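Grewal Repair and Reuse Program
Interim progress report to the funder
Prepared by: Tharushi Abeysekara, program manager
Submitted: 03/04/2020

1. Reporting period and status

The report covers the second interim period of the grant, which opened in December. Work packages 1 and 3 are on schedule. Work package 2 (parts storage and cataloging) is behind by one milestone. Work package 4 has not started and is not due to start until the next period. No change to the total grant amount is requested. One transfer between budget lines is requested in section 6.

2. Work package 1: intake and assessment

The intake desk at the Todham site accepted 258 household items during the period. Small kitchen appliances made up the largest category, followed by lamps and audio equipment. Items are logged at the desk, given a paper tag, and held until an assessor has completed the electrical safety check. Items that fail the check and cannot be made safe are returned to the owner with a written note or, with the owner's consent, stripped for parts.

The assessment form was revised once. The earlier version asked for the fault and the suspected cause in a single field, and assessors filled it in differently. The two are now recorded separately. Records from before the revision have been left as they were, so fault categories from the first weeks should not be compared directly with later ones.

Of the items accepted, 57 were still waiting for a part at the close of the period. Most of these need a switch, a heating element, or a power cord of a type that the program does not yet hold in stock.

3. Work package 2: parts storage and cataloging

The catalog was to have been moved from spreadsheets to the Plovo inventory system by the end of the period. The import was run twice. On the first run, part numbers with leading zeros were shortened, which produced duplicate entries. The second run kept the numbers intact but dropped the shelf location field. Asanka Weerasinghe has since prepared a corrected template and tested it on the lamp parts only. The full import is now planned for the first half of the next period.

Until then the spreadsheets remain the master record. Staff at both sites have been told not to enter new stock in Plovo.

Shelving at the Osulitz store has been installed and labeled. The labels follow the old location codes and will need to be reprinted if the codes change during the import. The cost of reprinting is small and can be met from consumables.

4. Work package 3: training

The basic repair course ran at Todham, with 40 people enrolled. Of these, 19 went on to the soldering and wiring module. The remaining participants either chose not to continue or are on the list for the next intake. The second module is limited by the number of soldering stations and not by instructor hours.

Feedback forms were collected after each course. The most frequent request was for more time on fault finding before any disassembly. The session plan has been changed so that the use of a multimeter is taught in the first session, and the unit on adhesives has been moved to the last.

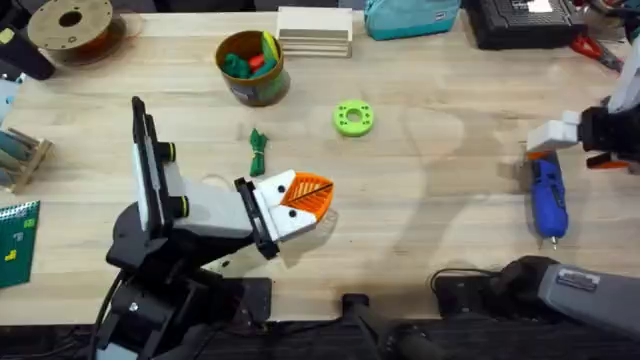

The written handouts were also reviewed. The handout on cord replacement showed a conductor color code that does not apply to older equipment, and it has been withdrawn. A replacement is in draft and will be checked by an electrician before it is issued.

5. Risks

Parts supply remains the main risk. Lead times for heating elements have lengthened, and the supplier does not give firm delivery dates. The program has opened an account with a second supplier for cords and switches. No second source has been found for elements.

The lease on the Osulitz store includes a break clause that the landlord may use with three months' notice. No notice has been received. Alternative space has been viewed but not reserved.

6. Budget

Spending is below plan on staff travel and above plan on test equipment, where two insulation testers had to be replaced after failing calibration. Approval is requested to move the travel underspend to the equipment line. The revised table is attached as Annex B.

7. Next period

Complete the Plovo import and retire the spreadsheets.
Issue the revised cord replacement handout.
Open enrollment for the second intake of the wiring module.
Agree on the scope of work package 4 with the funder's program officer.

Questions on sections 3 and 6 should be sent to Asanka Weerasinghe. All others should be sent to the program manager.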